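Workshop Tips: Teaching a Robot to Handle Clothing by Hand
Ultivham Home Skills Office

Members who record demonstrations with a hand-held gripper are asked to observe the following.

Clear the space around the chair before starting. Approach the garment slowly and close the fingers on a thick fold, away from zippers and straps.

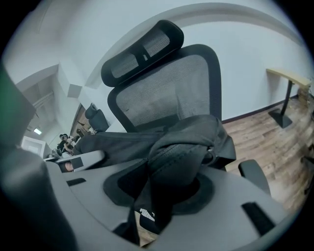 Each demonstration should run no longer than 9 seconds. Keep the wrist level and pause briefly before release. Record 80 demonstrations per garment, changing the starting position of the cloth after every 7. Dark fabric requires even light from overhead. 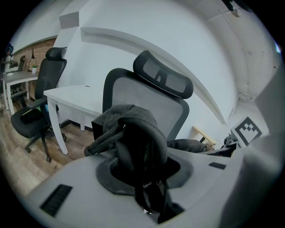 Should a dropped garment be recorded again?
Keep the recording and mark it as a drop, then begin a new one from the starting position. Marked recordings are reviewed by Lizelle Moodley each Thursday.

Grippers are to be returned to the Folach cabinet with the fingers open.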